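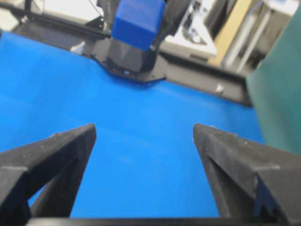

Cube passing at Stemthorpe, the photo page

June 2022

I promised a few people I'd put up pictures from the gripper comparison, and then I sat on them because I kept thinking I'd write it up properly first. Well, I haven't written it up properly, so you get the photos plus whatever I remember while I'm typing. Scroll fast if you only came for the pictures. There are only a few and I talk a lot in between.

Quick background for anyone who wandered in from the main page. We have a pair of arms facing each other over the blue table, and they hand a printed cube back and forth. The question was which fingers we should settle on before we order parts for the rest of the Cleltura build, and whether the wrist cameras are good enough to run the handover without leaning on the fixed one. I also wanted to swap the old Baumgartner controller for the Dukitz one and see if my hands could tell the difference on teleop. (They could. More on that further down.)

The plan was 1000 handovers. I got to 900 and called it, partly from boredom and partly because one of the finger screws had started backing out and I didn't trust the numbers after that. Out of those there were 23 drops, and I logged every one of them in a notebook with terrible handwriting. A drop means the cube hit the table. If it slipped in the fingers and stayed up, I put a little tick in the margin and moved on, and I wish now that I'd been more careful with the ticks, because the slips ended up being the more interesting half of the story.

The cube and the grip

The cube comes off our own printer and has rounded edges all the way around, which seemed like a friendly choice when I drew it. It's less friendly when you try to grab it near an edge! A rounded corner gives a finger tip very little to push on, and the cube wants to roll out of the grip like a bar of soap. If the fingers meet it well down the sides, you can pretty much forget about it. If they meet it high, or one finger gets there early, you end up with a tilt, and then the second arm has to deal with whatever the first arm left it.

I like how much you can see from up close. The crosshatch on the top face shows up really well, and I ended up using it to judge how far the cube had turned. Much easier than looking at the edges, at least for me. 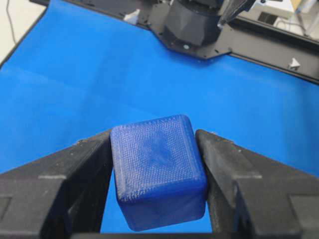

Marthinus Du Plessis: I'd worry less about the tilt and more about whether you get the same tilt every time. A gripper that always holds the part crooked by the same amount is easy to work with, you just teach the other arm to expect it. What did the spread look like between the two finger styles?

Fair question, and I moved it up here from the comments because I should have covered it. The pointed fingers were more repeatable if the first approach was clean and much worse if it wasn't. With the open triangle style, the tilt wandered a bit on every single grip but it never wandered far. I don't have a proper angle measurement to back that up. I was going by eye and by how often I had to correct on the receiving side. If you want real numbers, that's a job for August, when I get the table back.

And the color. Yes, I know. A blue cube on a blue table. I've had this conversation with several of you already and I'm going to have it again, I'm sure. By eye it's fine, the cube is darker and you pick it out without trying. The tracker has a harder time with it, especially when the cube is down between the fingers and there's shadow on everything. I left it that way for the whole comparison so that I wasn't changing two things at once, and also because the blue filament was what we had the most of.

Wrist cameras against the fixed camera

I went in convinced the wrist cameras would win easily. They're right there at the fingers, they move with the hand, and the cube is big in the view once you've got it. For picking up off the table I still think so. I drove a good long stretch of pickups with the fixed feed turned off and didn't miss it.

Handovers changed my mind a bit. From the wrist you know exactly where your own fingers are, and you have a decent idea where the other gripper is, but the depth between the two is a guess until they touch. I kept coming in short. Then I'd creep forward, lose my nerve, back out and start over. With the fixed view on the second monitor I could see the gap between tip and cube from outside, and I'd just go. My handovers got noticeably quicker and I stopped holding my breath, which Ulises had been making fun of.

It has its own trouble, of course. One finger hides another, and depending on how the arms come in, the tip you care about may be the one you can't see. I moved that camera more than I'd like to admit in the first session, then put tape down and made myself leave it alone. The teal cloth went up behind as well, and that was a real improvement over having the whole room in the background. Dark fingers are so much easier to read against it.

The moment I cared about most was the point of contact, with the tapered fingers coming down from above and the triangle ones holding from below. Two different finger shapes, one cube, very little room for everybody.
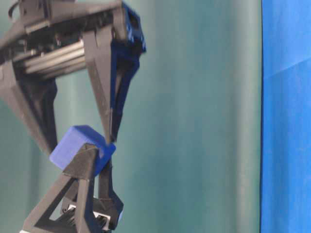 Pointed fingers or triangle fingers?

Okay, the part people actually asked me for!

The pointed ones are lovely for getting in. They're slim at the tip, so they slide in next to another gripper without bumping it, and when you're taking a cube away from somebody else's fingers that matters a lot. I felt much more confident reaching in with those. The downside is that you have so little finger at the very end. If you grab with only the tips, the cube can pivot, and once it starts to pivot you can't do much about it except set it down somewhere and try again.

The triangle ones take up more room and they're a pain in a tight handover. I bumped into them constantly. But they hold! I could be sloppy with the approach and still come away with the cube, and for a person driving all afternoon with a tired wrist, that forgiveness counts for a lot. Being open in the middle, they also let a bit of the table show through, and I found that handy for lining up a pickup (a small thing, but you get attached to small things when you've been doing the same move for hours).

Most of the drops came when the pointed side was doing the taking and I had closed too early. I'd like to blame the fingers. It was mostly my timing. Once I started waiting a beat before letting go with the giving hand, the drops thinned out a lot, and the last stretch had hardly any. So take my drop count as a score for me as much as for the hardware.

Ulises wants one finger to do both jobs: slim at the tip, open and wide farther back. He has a sketch. I told him to print it and we'd see, and I'm looking forward to it, although I suspect it will flex sideways right where the slim part begins.

Old controller, new controller

We ran the first part of this on the Baumgartner box and the rest on the Dukitz. I should have split it evenly and I didn't, so don't read too much into what follows.

The Baumgartner felt heavier. There's a little hesitation when you change direction, and after a while you learn to lead it, the way you lead a shopping cart with a bad wheel. The Dukitz goes when you go. At first I hated that, because every tiny shake in my hand came through, and the first time I sat down with it I wobbled all over the table. By the second session I'd turned the smoothing up one notch and didn't want to go back. Closing the fingers gently is much easier on it too – with the old one I always felt like I was either open or squeezing.

What I haven't sorted out is how it behaves when both arms are moving at the same time. I'm fine driving one and parking the other. Moving both, I sometimes got a stutter on the receiving side, a short one, just enough to make me nervous. It could be the controller, it could be the network cable that I've been meaning to replace. I'll try the cable first because it costs nothing and I have one in a drawer.

Starting positions turned out to matter more than I'd planned for. I tried a handful and ended up liking the plain one best: the far gripper waiting with its fingers open and pointing down, the near one low over the table with the cube sitting between its tips. From there you close, lift and meet in the middle, and both hands have a short way to go.
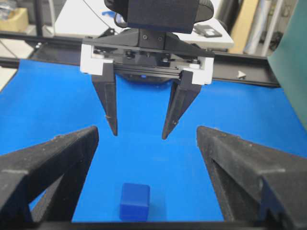
I'd tried starting with the far arm tucked way back before that, thinking it would keep things out of each other's way, and all it did was give me a longer trip and more chances to come in crooked. So short and low it is. I also stopped resetting the cube by hand between tries and let the arms put it back themselves. That's slower per round, but I wasn't reaching over the table every minute, and the cube ended up in slightly different places, so the pickups got some honest variety.

For the Cleltura order I'm going to ask for both finger styles and the Dukitz controller, keep the fixed camera, and put the triangle fingers on whichever arm does the picking up. If you've run something like this with a different finger shape, or a softer tip, please leave a comment, I'd love to hear about it. I have rubber sheet here that I haven't cut into yet. The print files for the cube are on the parts page, under the old name, and I'll fix the link as soon as I remember the password.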